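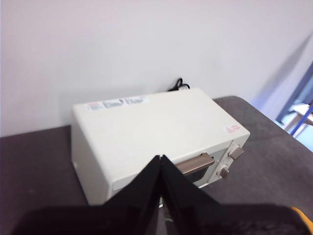
Kolden Makers Club » Bench Talk » Polymer clay

Thread: Clay browning before it cures, small oven

pkurian
Baking 5 mm slabs for the Tamley stall in September. Dial at the lowest mark, 30 minutes. Tops go tan, centers still snap. Same block, same batch. Is the dial wrong or am I?

dernska_flux
Probably both. The dial controls a thermostat that cycles. Mine is set to 100 C and swings well past it when the elements come on. Put a probe at slab height and log one full cycle before you change anything.

oldkiln
Disagree. Average temperature cures the clay and short swings don't matter at that thickness. Lower it and bake longer.

dernska_flux
Swings don't matter to the core. They matter to the surface, and the surface is what she says is tan.
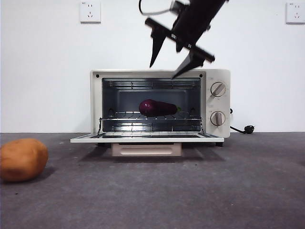
pkurian
Logged it tonight. Air at slab height is close to the set point, but the top face of the clay runs hotter. That points to radiant heat. With the door down you can see the upper element running across the width near the top of the cavity, and a slab on a raised rack has a direct view of it. Going to tent with foil and preheat a ceramic tile underneath.

D'Souza
Tent yes. Keep the foil off the clay or it leaves marks. The tile takes longer to heat than the air does, so start timing after the tile is up to temperature.

oldkiln
Fine on the tent. I still say an hour.

Pavithra Kurian (pkurian)
Tented, on the tile, 50 minutes. No tan, and the test strip bends. Trying 40 next.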